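The long apprenticeship of a very small hand

At 9 in the morning, Gregor Leckie sits down at a wooden table, takes hold of two handles and begins teaching a machine something his toddler mastered without tuition. The lesson is picking up a phone. He has given it 347 times since January, and he says the student's attitude is excellent but its marks are poor.

Leckie used to fit kitchens. Now he is a demonstrator at Starnurau, a robotics outfit above a tile showroom in Flirkoldale, and his trade is being copied. Each time he guides the arm through a grasp, the computer stores what the joints did and what the little camera at the wrist saw. A learning system, known in the office as Moon, chews through the results and tries to work out what he was getting at.

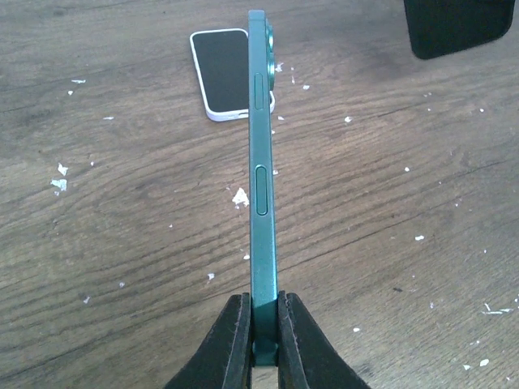 What the fingers know

Very little, as a rule. The gripper has no skin and no sense of what a phone costs. Moon has to judge from the pictures whether it has a phone by the edges or is about to lean on the volume.

Phones make a nasty subject. They're thin, they're slippery, and a dark screen is a mirror that shows the camera bits of the room it never asked about. Early on, Moon developed a habit of reaching for reflections. Leckie found this endearing for one morning.

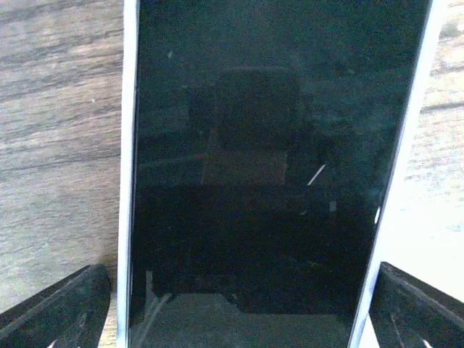 Screen off, gripped by its pale edges: a dark phone gives the wrist camera plenty of reflections to puzzle over.

The person who decides what Leckie does all day is Han-gyeol Sun, who runs data collection and keeps a spreadsheet of such severity that visitors lower their voices near it. A tidy demonstration, Sun explains, is worth less than you'd think. If every grasp starts from the same spot and goes perfectly, the system learns one spot and falls apart a thumb's width to the left of it.

"I ask Gregor to be a bit worse," Sun says. "He takes it personally."

So the phones get turned, shoved and laid at odd angles. Some grasps begin badly on purpose, so that Moon can see what a recovery looks like. 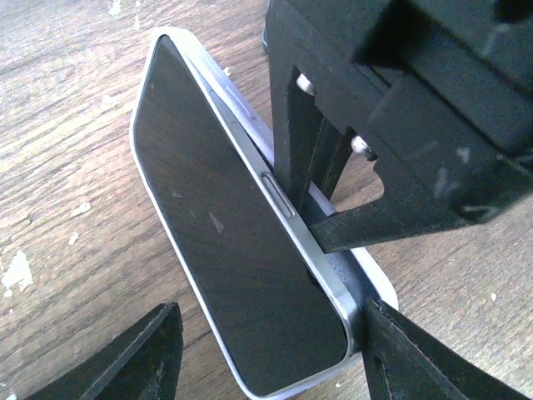
The bad starts have their own column in the spreadsheet, coloured a shade Leckie calls hospital mustard. Of the last batch of 66, Sun threw out 56. In some, the phone slid. In one, Leckie sneezed, and for a week he worried that somewhere in Moon's understanding of the world there was now a sneeze.

Fanberg, the company's earlier system, was raised on tidy data and could lift a phone beautifully, provided you put it down for them both in the approved place. It now lives in a cupboard.

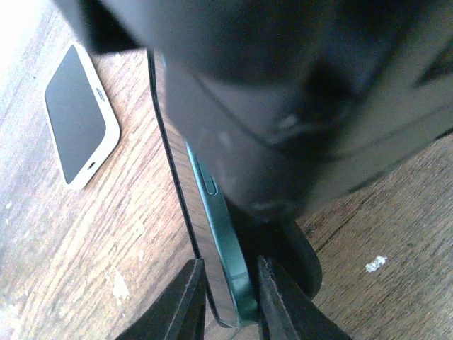 The green phone held on edge between the gripper's fingers, with a white one lying well clear on the wood.

I had a go, naturally. The handles are lighter than they look and the arm does what you tell it, a fault it shares with most good equipment. My first grasp took the better part of a minute. My second pinned a phone to the table like a moth. Sun watched the replay twice, typed something and asked me to spell my surname.

Leckie expects to be at it through the summer. After phones come cables, and he has asked for a different chair.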